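Learning to bake from my grandmother's notebook

The notebook came to me in March, in a box of things from the house in Lomthorpe. My grandmother, Marit Björklund, wrote down what she spent and what she baked, often on the same line. It runs to 567 pages. I have read nearly 31 of them properly, with a dictionary, and skimmed the rest.

Most of it is money. Flour from Hägglund, the shop at the end of her road, was paid for monthly. In one winter she owed them 2,442 kronor and wrote the sum three times, as if checking it might bring it down. She paid it off in spring and drew a line under it so hard that it went through the paper.

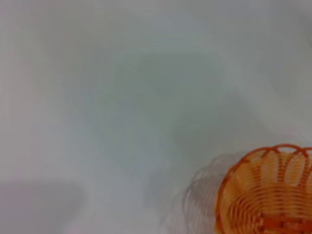 Her handwriting changes a lot from year to year. The early pages are upright and easy to read, and the later ones lean over and run together. Some were in pencil, and those have faded to the point where I can only make out a word here and there. A few lines have gone altogether, a grey smudge on a pale ground with soft edges and no letters in it. I have tried a desk lamp held low to one side, which helped with two recipes and did nothing for the others. My aunt says to leave them alone. I probably will, but I'd like to know what she put in the Christmas loaf.

The recipes themselves are short. She gives amounts for flour and milk and almost nothing else. There are no oven temperatures. "Until done" appears everywhere. One page just says "as Stonuvard but less sugar", and it took me a week to work out that Stonuvard was the farm where her sister lived — the sister had her own notebook, now lost.

I have made the plain buns four times. The first lot were heavy and the second were worse. I had been adding the butter too early. The last two batches were fine, and my neighbour took half of them.
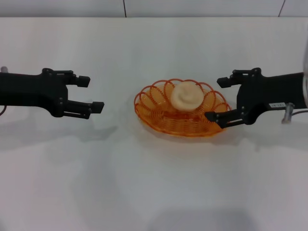
What I'm doing next

I want to type up the whole thing, including the accounts. I'm using Jutari for the notes because it copes with Swedish letters and lets me keep the page numbers. So far I have typed up to the summer she bought the new stove.

If anyone reading knows what "kallgrepp" might mean in a recipe for rye bread, please leave a comment. It isn't in either of my dictionaries and my aunt has never heard of it.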